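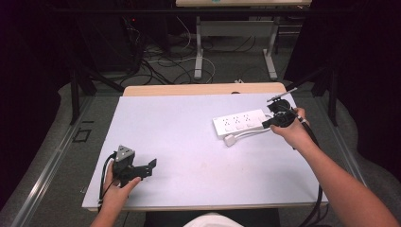

About Vekis

Vekis is a small company that tidies cables. We go into offices, studios, back rooms and the occasional place of worship, find out what is plugged into what, and leave things so that the next person can tell too. It is not glamorous work. Our parents describe it to their friends as "computers."

How we started

The company began with one power strip under one desk in a shared office on Illeditz Street. It had a second power strip plugged into it, and a third plugged into that, and at the far end of the chain was a desk lamp with no bulb. Three of us spent a lunch hour tracing it. The landlord paid us in sandwiches and asked whether we did basements.

We did basements for the first two years. One of them had 600 labeled cables, every label in the same handwriting, and every label reading "DO NOT UNPLUG." We unplugged most of them. The building is fine.

What we do

A normal job starts on a table. We like a plain white board on top, so small plugs don't wander off into the wood grain, and we lay out one power strip at a time with its cord looped back beside it. Switches facing you, sockets up. Then we look at it properly, which is more than it usually gets in its working life.

After that we go to the floor, where the real mess lives. Black cables and white cables behave the same way down there, whatever the catalog says about color coding. We untangle, coil, label at both ends and write it all down in a plan you can tape inside a cabinet door.

We also sell the Prindari, a flat cable tray we designed ourselves after getting tired of everyone else's. It comes in one size. People ask for other sizes and we are thinking about it, in the sense that we have a folder.

What we don't do

We don't do wiring inside walls. You need an electrician for that, and we will say so on the phone and save you the visit. We don't hide cables behind plants. We will not tell you which of your colleagues bought the nine-yard extension cord, though by the end of the day we generally know.

Prices and hours

A single room starts at $50 for a look and a written plan. The most we have ever charged for one job is 3700 dollars, and that client had a recording studio, two server closets and a parrot.

We work weekdays, and evenings by arrangement. During Ramadan we start early and finish in the afternoon — half the crew is fasting and the other half has got used to going home on time. October is our busy month, when everyone moves desks at once. Book before then if you can.

Page last updated Tue 6 December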